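Next year's kit: where we've got to

It's planning season again, and I've been looking forward to this one! The equipment list for the demonstration room has to be with Sorin Cozma by the end of October, and after Friday's meeting it is in much better shape than it was.

The big news first. We are going for more glove sets and backpack rigs before we look at another arm. Tirta Ngau put the case very well: the Revora arm is idle for part of most weeks while people queue for a rig, and a trained pair of hands can get through 70 kitchen tasks in a shift (cups in and out of the microwave, mostly, but also the fiddly things with lids and cloths). More people recording at once means more for the arm to learn from, and we can start as soon as the boxes arrive.
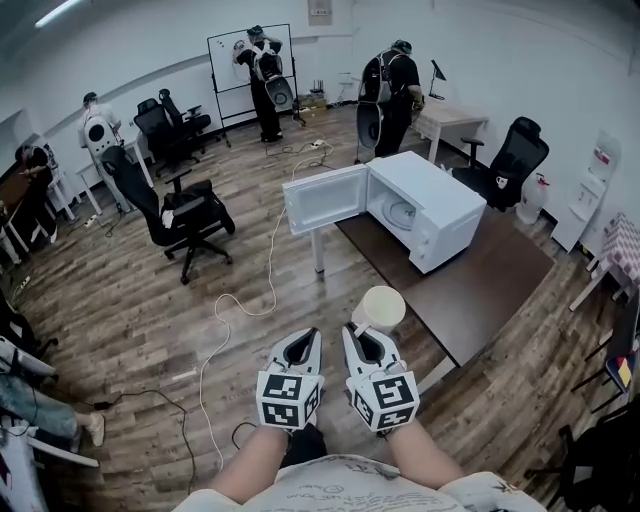 Setiawan have quoted 700 a set for the gloves, marker cubes included, with spare cubes at 79 a pack. Please don't laugh at the spare cubes line. The printed faces scuff, a scuffed face doesn't track well, and last spring we lost most of an afternoon to one bad corner. Govulus can do the backpack rigs but want a firm number from us before they'll hold the price, so Sorin is ringing them this week.

Then there are the small things, which never look like much on the sheet and always add up. Paper cups (we get through nearly 100 a week, and the crushed ones are no use for grasping practice). Proper cable covers for the floor. A second power strip, longer than the one we have. Tirta would also like a few more household appliances, second-hand if possible, with different doors and handles. If you have a toaster oven or a rice cooker you were going to get rid of, talk to her before it goes to the tip!

The arm isn't forgotten. Brodarport have a newer model coming and have offered us a fortnight's loan in the new year, which I'm very excited about. We'll set it the same cup and microwave tasks and see how it does before anyone talks about money.

The draft sheet is pinned up by the kettle. Write on it, cross things out, add your initials so we know who to ask. Still missing: a decision on charging docks, and a delivery cost from Setiawan.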